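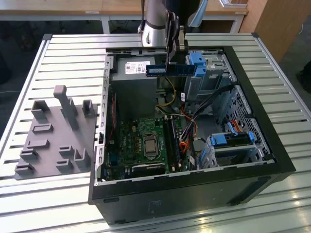 Why does a live video sometimes stop and wait?

A live video travels to you in very small pieces, and it waits when the next piece is late.

Reading time: 2 minutes

Imagine that your friend in Hailu sends you a story, one page at a time. If the post is slow, you must sit and wait for the next page. Video on the internet is similar. Your tablet keeps a few pieces ready before it shows them -- this small store is called a buffer. When the buffer is empty, you see the turning circle.

If many people at home use the internet together, the pieces can come more slowly. You can choose a smaller picture size, and then each piece is lighter.

Written by Seul-gi Shin

Related
What is a pixel?
How does a message find your phone?
Why do passwords need to be long?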